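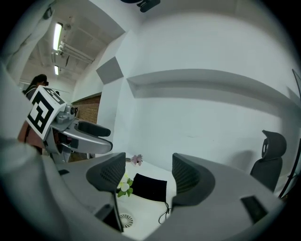

Attachment 1: black pouch on the white table

Ticket: Missing items, order for Midura homewares
Status: Waiting on carrier
Priority: Normal

Customer reports the Brindine parcel arrived short. Two cartons were booked and one was delivered. Tracking shows both as delivered Sunday, same scan time. The customer has checked with the neighbours and the front office.

Log

Checked the packing record. Carton 1 was booked at 700 g, carton 2 at 400 g. The carrier invoice has a single line at 700 g, so carton 2 was probably never weighed at the depot.

Asked customer for the label number on the carton they have. It ends in 5, which matches carton 1.

Rang the Mthembu depot. They have no record of carton 2 after pickup. They suggested the second label was stuck over the first. Asked them to search the unlabelled goods cage.

Customer asked for a refund on the missing carton. Advised that we can resend or refund once the carrier closes its search, normally 5 business days. Customer is happy to wait but wants the same colour if we resend.
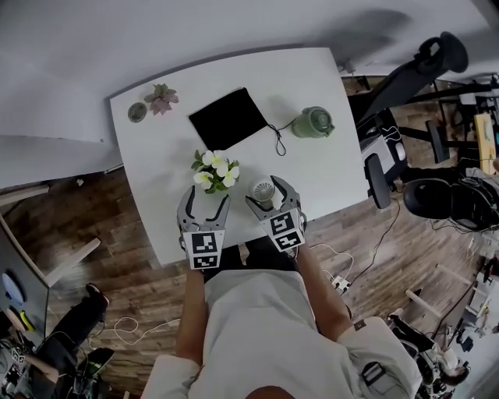
Attachment 2: table with flowers, pouch and pale green teapot

Stock check: Jesanell has the colour on hand. Put a hold on it under this ticket number.

Depot rang back. No luck in the cage. They are checking the afternoon van and will email either way.

Next action: chase the depot if there is no email by 2 pm tomorrow. If the search is closed, release the hold and resend with signature on delivery.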